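Marking Out Floor Zones on Carpet and Staging Moulded Panels from a Shelving Cart

Prurnen workshop notes, section 11
Written by Gavin Cruickshank, checked by Shona Ritchie

Scope

These notes cover the marking of parking and set-down zones on a carpeted floor, the loading of a shelving cart on casters, and the handling of ribbed plastic panels between the cart, the rack and the set-down zone. They apply to low-pile carpet and carpet tile. For sealed concrete or vinyl, use section 2, as the tape and the cleaning method are different.

What you need

Floor tape, yellow, cloth-backed, low-residue adhesive
Steel tape measure and a long straight edge
Chalk (white shows well on grey carpet)
Vacuum cleaner with a flat nozzle
Hand roller or a clean block of wood
Scissors or a hooked knife
Stackable plastic bins
Panel list for the current batch

1. Prepare the carpet

Vacuum each tape run twice, the second time at right angles to the first. Low-pile carpet holds grit at the base of the fibres and the adhesive will pick it up. Lift any staples or clips by hand. Do not wet the carpet on the day of taping. If it has been shampooed, leave it overnight and check it with the back of the hand before starting.

A speckled grey carpet hides small fixings well, so go over it with a torch held low, close to the floor. Screws dropped during rack assembly are the usual find.
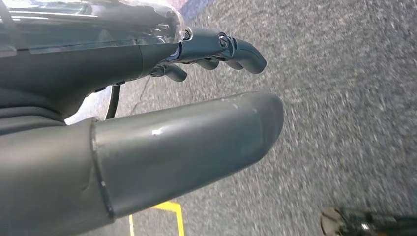 2. Set out the zones

Measure from a fixed wall and not from the rack, which may be moved later. Chalk the corners first, then join them with the straight edge. Check each rectangle by measuring both diagonals. If the two readings differ, move one corner and measure again.

Set-down zones for the large panels are 700 mm on the short side. This leaves a hand's width of clear carpet beside a panel laid flat. Cart zones are sized from the outside of the casters with the casters swivelled outwards, as they project beyond the uprights in that position.

Keep a walking strip between any two zones. Where zones lie on both sides of a rack, the strip goes on the loading side.

3. Lay the tape

Unroll a full side at a time and lay it without tension. Tape stretched during laying will shorten and lift at the corners, usually by the Friday of the first week. Butt the corners together. Overlapped corners catch the casters.

Press the tape down with the roller, working from the middle of each side towards the ends. Cut the ends square. A knife must be used with the hook upwards so that the carpet backing is not scored.

Short pieces may be used as position marks where a full outline is not required. Use the same colour for these as for the outlines.

4. Park the cart

Bring the cart up to its zone square on. Lock the casters if they have locks. On carpet, a cart without locks will stay put on a level floor but will move if a bin is pulled out sharply.

Load the lower shelf first. Bins of the same type should be placed so that their long sides line up with the shelf edge. Small loose parts go in the upper bin, where they can be seen without bending. Evander Ritchie's team on the Tilard job put them in the lower bin, and the change back was made in May.

Check the uprights before loading. Perforated uprights on the tall racks allow the shelf height to be altered, but every shelf must sit in matching holes at all corners. A diagonal brace should not be removed to gain access. If it is in the way, turn the rack round.

5. Handle the panels

Panels with a deep rib pattern are stiff along the ribs and much less stiff across the larger openings. Take hold on the rim or on a part of the panel where the ribs are close together. Do not lift by the edge of a large cut-out.

The narrower end is the easier end to hold. When a panel is carried this way the wide end should be kept up and clear of the rack uprights. Look at the ribbed side before set-down: the compartments between ribs collect swarf, packing crumbs and the odd clip. 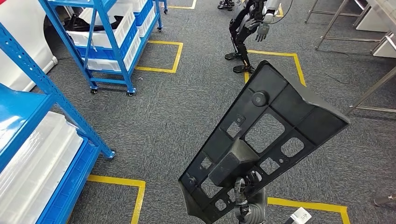 Black moulded panel, ribbed, with the wide end uppermost. Taped zones and shelving cart beyond.

Raised features such as bosses and blocks must not take the weight of the panel. Lay it with these facing upwards. If both faces have raised features, set it on two foam strips placed under the rim.

Never stack panels with a boss on the ribbed face directly on one another. Hideaki Tsuji's trial stack of 20 at the Carnegie unit marked every panel below the third.

6. Check against the list

Compare each panel with the list by outline first, then by the position of the openings. Left-hand and right-hand versions are easily confused when one is upside down. Put rejected panels on the rack and not back on the cart.

Removing the tape

Pull slowly, folding the tape back flat along itself. If residue remains, dab it with a fresh piece of the same tape. Pekance remover may be used on stubborn patches after a test in a corner. Brush the pile up when finished.

Corrections to Gilberto Alvarado, stores office.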